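Search tickets Go Clear

Equipment requests > Durevico pilot > Finger pads and spares
7 August 2023, by the Husach bench desk

Status: open, waiting on quote

Request: agree the spares list for the Horon grippers before the September order. Ceiling for this line is 2000, delivery included.

Log

1. Sedgwick quoted 210 per set of blue pads and 570 for a linkage kit with pins. Both prices exclude tax. No discount below 15 sets.

2. Checked whether one pad type can cover the snack range or whether we need to budget for a second, softer type. Thin film packets and printed bags are both on the test list. Same blue pads on both items below. 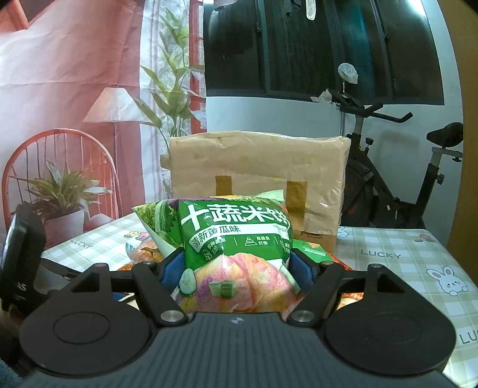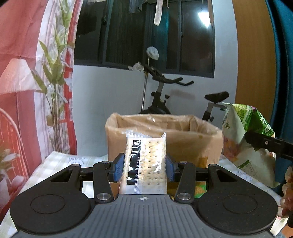

3. Second pad type taken off the list for now. It can go back on if the crush figures come in above the limit, but those are not in yet and the order should not wait for them.

4. Revised list: four sets of pads at 210 (840) and one linkage kit at 570. Total 1410 before tax and delivery. A second kit would bring it to 1980, leaving nothing useful for carriage, so it moves to the next budget.

5. Asked Sedgwick whether pivot pins can be bought singly. The parts sheet only lists them inside the kit. If they can, drop the kit and re-cost.

6. Lead time on the quote is blank. Chased by email. Purchasing will not raise the order without it.

Still to do: delivery charge, lead time, answer on the pins. Do not close this ticket against the old pad quote, as the part codes have changed.

Last updated: 16:42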